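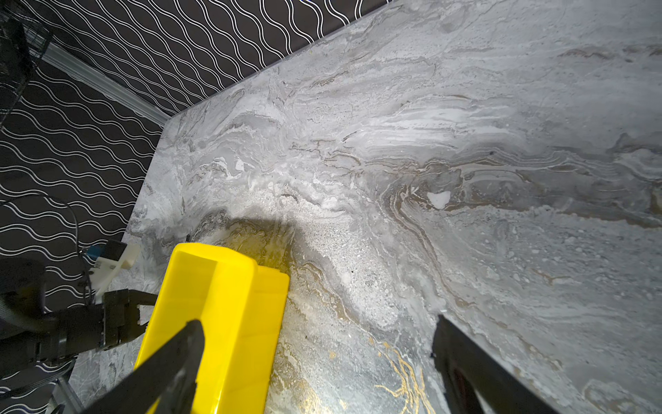

A Nalline procura duas pessoas para a bancada de preparação e arrumação de ferramentas da sua oficina de pequenas reparações. O trabalho consiste em manter as ferramentas de mão, os tabuleiros e os cestos em ordem, para que quem repara encontre tudo no sítio quando começa o turno. A bancada tem tampo de padrão marmoreado, cinzento e branco, com veios dourados finos, e um parafuso pequeno perde-se facilmente de vista em cima dele. Usamos por isso tabuleiros de plástico amarelo vivo, e pedimos que nada seja pousado diretamente no tampo. Quem já trabalhou em armazém de peças ou em oficina de bicicletas conhece este tipo de rotina.

A oficina fica no rés do chão do edifício Dhanial, com entrada pelas traseiras. A equipa de reparação é coordenada por Bushra Tarar. A pessoa contratada responde a Khurram Mirani, responsável pelo material.

Funções

Preparar os tabuleiros para cada reparação, de acordo com a folha de trabalho.
Recolher as ferramentas no fim de cada reparação, limpá-las e devolvê-las ao cesto correspondente.
Verificar pontas de chaves de fendas e separar as que estão gastas.
Separar parafusos, anilhas e porcas que sobram e guardá-los por medida.
Registar faltas e pedir reposição à Lulteck, nosso fornecedor de consumíveis.
Limpar o tampo e os tabuleiros no fim do turno.

Cada tabuleiro acompanha uma única reparação. Não se misturam peças de trabalhos diferentes, mesmo que sejam iguais. Se uma reparação fica a meio, o tabuleiro é etiquetado e vai para a prateleira de espera com a respetiva folha. As ferramentas voltam sempre para a bancada, porque podem fazer falta a outra pessoa.

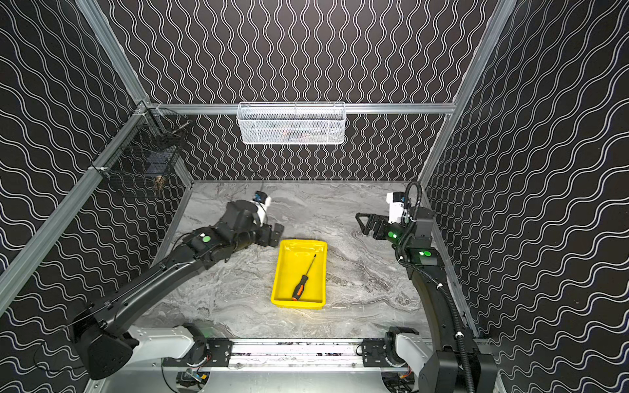 As etiquetas são preenchidas à mão, em letra de imprensa, com o número da folha e as iniciais de quem preparou. O registo de faltas é feito no computador, numa folha de cálculo simples. Damos formação nos primeiros 3 dias, com acompanhamento de Embla Lie, que ocupa atualmente o lugar e passa em dezembro para a receção de clientes.

Requisitos

Escolaridade obrigatória completa.
Português falado e escrito. O inglês é útil, uma vez que parte das folhas de trabalho vem da Nalby nessa língua.
Boa visão ao perto, com ou sem óculos, e destreza manual.
Capacidade para estar de pé durante boa parte do turno.
Conhecimento das ferramentas de mão mais comuns. Não é preciso saber reparar, mas é preciso distinguir uma chave Phillips de uma Pozidriv.

Valorizamos experiência anterior em arrumação, embalagem, inventário ou reposição. Candidaturas sem experiência são aceites e seguem o mesmo processo.

Condições

Um dos lugares é a tempo inteiro, 40 horas semanais, de segunda a sexta. O outro é de meio tempo, só de manhã. Indique na candidatura qual lhe interessa, ou se aceita qualquer um deles.
Contrato a termo de um ano, com possibilidade de renovação.
Subsídio de refeição em cartão e seguro de acidentes de trabalho.
Bata e luvas fornecidas pela oficina. O calçado fechado é da responsabilidade do trabalhador.
Não há trabalho ao fim de semana, exceto no inventário anual, que é pago como trabalho suplementar.

Arrumação dos cestos

Os cestos de rede servem para as coisas de uso frequente. O que se usa pouco vai para as gavetas. Os cestos são esvaziados e limpos regularmente, e a pessoa contratada pode propor alterações à distribuição, desde que as combine antes com Khurram Mirani e atualize o plano de arrumação afixado à entrada.

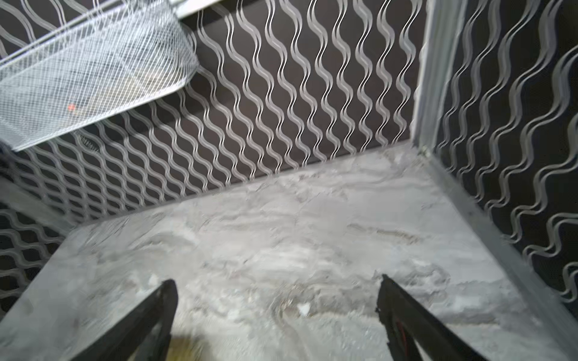
Cesto de rede metálica branca na zona de trabalho.

Processo de seleção

Depois da leitura das candidaturas, chamamos as pessoas selecionadas para uma visita à oficina, com uma conversa curta e um exercício prático de 40 minutos. No exercício, a pessoa recebe uma caixa com peças e ferramentas misturadas e uma folha de trabalho, e prepara o tabuleiro pedido. Não é uma prova de velocidade. Interessa-nos ver se a folha é lida até ao fim e se o que sobra fica bem separado. A conversa é conduzida por Waqas Qureshi, dos recursos humanos, e por Khurram Mirani.

Todas as pessoas que fizerem o exercício recebem resposta por escrito.

Como concorrer

Envie o currículo e um texto breve, de meia página no máximo, a dizer que tipo de trabalho manual já fez e qual o horário pretendido. Não é necessário enviar fotografia nem carta de recomendação. As candidaturas podem ser entregues pelo formulário desta página ou em papel, na receção da oficina, ao cuidado de Waqas Qureshi.

Prazo para candidaturas: 20/10/2025
Início de funções: dezembro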